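# Der lange Atem des Papiers

Wer einmal in einer Setzerei gestanden hat, vergisst den Geruch nicht – eine Mischung aus Maschinenöl, Farbe und altem Holz, die sich in die Kleidung setzt und am Abend noch da ist. Ich war als Kind zum ersten Mal in so einem Raum, an der Hand meines Großvaters, und ich erinnere mich vor allem an die Schubladen. Lauter flache Kästen mit kleinen Fächern, und die Fächer waren ungleich groß, was ich damals für Schlamperei hielt. Dass das e eben mehr Platz braucht als das x, hat mir der Großvater auf dem Heimweg erklärt (und dann noch einmal beim Abendbrot, er erklärte gern).

An diesen Heimweg musste ich denken, als ich im Oktober nach Plurnham fuhr, wo die Druckwerkstatt Halvorsen ihre alten Wochenblätter wieder zugänglich macht. 126 Jahrgänge liegen dort im Keller, gebunden, gebündelt, manche nur mit Paketschnur zusammengehalten.

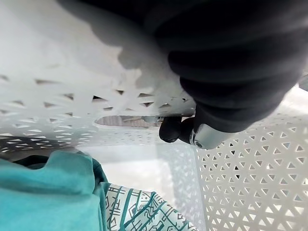

*Weißer Kunststoff, durchbrochen von kleinen Dreiecken.*

Das Wochenblatt war ja nie für die Ewigkeit gemacht. Es sollte am Samstag gelesen werden und am Montag den Fisch einwickeln, und gerade deshalb steht so viel darin, was in keinem Buch zu finden ist: Viehpreise, entlaufene Hunde, die Ankunft eines Tanzlehrers, der Streit um eine Brücke, der sich über Monate hinzieht und dann ohne jede Nachricht aufhört. Ich habe einen halben Vormittag lang nach dem Ausgang dieses Brückenstreits gesucht. Ich weiß ihn bis heute nicht.

## Holz, Lumpen und ein Problem

Die ältesten Bände sind erstaunlicherweise die schönsten. Sie wurden noch auf Hadernpapier gedruckt, also auf dem, was von Leinenhemden und Bettlaken übrig blieb, und dieses Papier ist kräftig und hell geblieben. Schwieriger wird es mit dem Holzschliff des späteren 19. Jahrhunderts. Er machte die Zeitung billig und damit zum Lesestoff für fast alle, aber er trägt die Säure schon in sich. Die Seiten werden braun, dann spröde, und irgendwann liegt beim Umblättern eine Ecke auf dem Tisch.

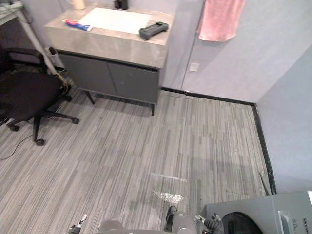 In Plurnham blättert man deshalb sehr langsam. 20 Seiten in der Stunde gelten als gutes Tempo, und wer es eilig hat, bekommt freundlich einen Kaffee angeboten, draußen im Flur. Jede Seite wird aufgenommen, benannt und im Katalogprogramm Clirnex abgelegt. 103 Bände sind fertig. Die übrigen sind die schwierigen, wie das so ist.

Am Nachmittag durfte ich selbst setzen, eine Zeile aus einer alten Anzeige, in einer Schrift namens Forkus, von der die Werkstatt noch 4 Grade besitzt. Man liest spiegelverkehrt und von links nach rechts, die Lettern auf dem Kopf, und nach einer Weile geht das sogar – bis ein n kommt, das ein u ist. Mein Abzug hängt jetzt über dem Schreibtisch, mit Fehler.
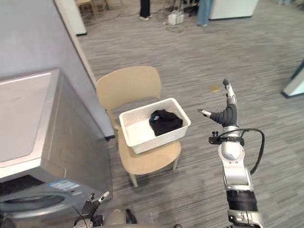 ## Ein Besuch in der Werkstatt

Wer selbst nach Plurnham fahren möchte, sollte sich vorher anmelden, denn der Lesetisch ist klein und der Keller kühl. Bleistift mitbringen, Füller zu Hause lassen. Und wer dort zufällig auf das Ende des Brückenstreits stößt: Die Redaktion nimmt Post gern entgegen.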